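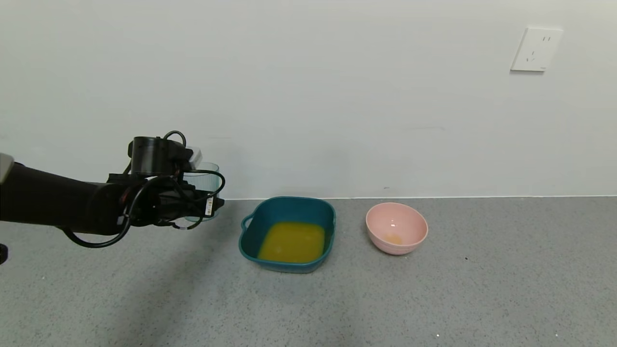 What is the Prorus household set?

A range of cups, basins and storage containers for kitchens and utility rooms, sold by Abou Jaoude as separate pieces or as a boxed starter set.

**Vikville, April** — Abou Jaoude has extended the Prorus range with a revised square basin and a 400 ml tumbler. Both are available to trade customers this month from the company's warehouse in Ostodwood. Retail stock will follow as existing lines sell through.

## Basin

The basin is intended for rinsing, soaking and for catching liquid when jugs and cups are emptied. A square plan was kept from the previous version because it stands flush against a wall or the side of a cupboard. The corners are rounded on the inside as well as the outside, so that a cloth reaches the whole surface.

The new basin measures 38 cm across the top. The walls lean outwards slightly, which allows empty basins to be nested for storage. Nested basins should be dry before stacking; wet ones can hold together and be awkward to part.

The material is a single-wall plastic, suitable for hand washing and for the lower rack of a dishwasher. It is not suitable for boiling water, and it should not be placed on a hob or in an oven. Strongly coloured liquids such as orange juice, squash or tomato stock may leave a tint if they are left standing overnight. A paste of bicarbonate of soda and water removes most marks of this kind.

## Tumbler

The tumbler is made of clear glass and is sold in fours. Its lower edge is rounded where the wall meets the base. Abou Jaoude has thickened the rim compared with the earlier tumbler, following returns in which chips at the rim were the most common fault.

Tumblers should be stored upright and should not be stacked one inside another. When rinsing by hand in a basin, wash glass first and on its own, before cutlery or pans.

## Packing

Trade cartons hold 24 tumblers or 12 basins. Tumbler cartons now use a folded card divider in place of the former paper wrap, and the divider can be put out with household paper recycling. Basin cartons have no inner packing. Each outer carton carries a barcode on two adjacent sides — a change requested by shops that shelve cartons end-on.

The boxed starter set contains one basin, four tumblers and two lidded containers. Lids are interchangeable with those supplied in the earlier range.

## Availability

Orders placed before noon leave Ostodwood the same day. The minimum first order is one carton of either product, and cartons may be mixed on later orders. Returns of unopened cartons are accepted for 30 days from delivery.

Sample pieces can be inspected at the Abou Jaoude showroom in Vikville during normal opening hours. Product sheets, carton dimensions and care instructions are available from the trade desk on request.

ENDS

**Notes to editors**

Abou Jaoude supplies kitchen and household goods to independent shops. Prorus is its own-label range.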